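The guest house in Mullow has 26 rooms, and the woman who manages the housekeeping there has cleaned every one of them herself. She came to the town to work for one summer, in a kitchen, and she stayed. We met in the breakfast room after the last guests had gone up, and she asked me to leave my cup on the table, as she would wash it later with the others.

I wanted to know first about the water. Everyone who moves to Mullow speaks of it. "It is very hard water," she said. "You fill the kettle for two weeks and already you see white inside. In Cloltlow, where I lived before, I did not know this problem. I thought that my kettle was broken."

In the rooms, the limescale sits on the taps, the shower glass and under the rim of the toilet. She told me that new staff usually want to use the strongest product in the cupboard. She gives them citric acid and a cloth instead. "They put it and they wipe it at once. I say to them, please, go and make the bed, then come back. The acid must have its time." On the marble in the two oldest bathrooms no acid is permitted, and she has written this on the inside of both doors.

She is less strict about the order of the work than I expected. Some of her colleagues begin with the bathroom and some with the windows. What she checks is the cloths. "One color for the basin, another one for the toilet. If I find the wrong cloth in the wrong bucket, we start the room again, and I am not popular on that day."

The owners had a softener installed in March by Raptis, a small firm from Vumley. I asked if it has made her life easier. She thought about this for a while. "The towels, yes. They are softer, and we use less powder. But the old pipes still have the old stone in them, and small pieces come out into the shower heads." She keeps a jar of vinegar in the linen room, and the shower heads go into it overnight, one floor at a time.

Does she clean in the same way at home? She laughed at this question. Her husband does the bathroom, she said, and she has learned not to look behind the taps. "I cook. We made this agreement before we married, and I am still satisfied with it."
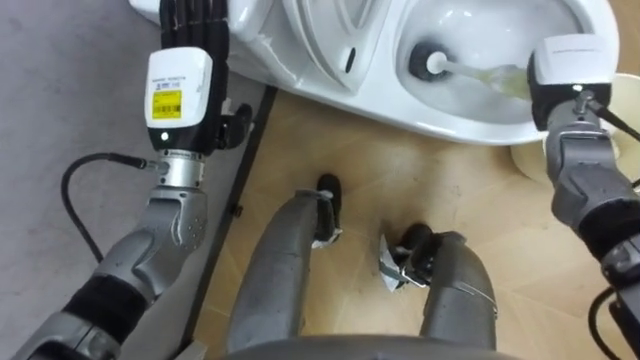
Reading time: 2 minutes

The interview took place in English and was shortened by me. She has read the text before publication and corrected the part on marble.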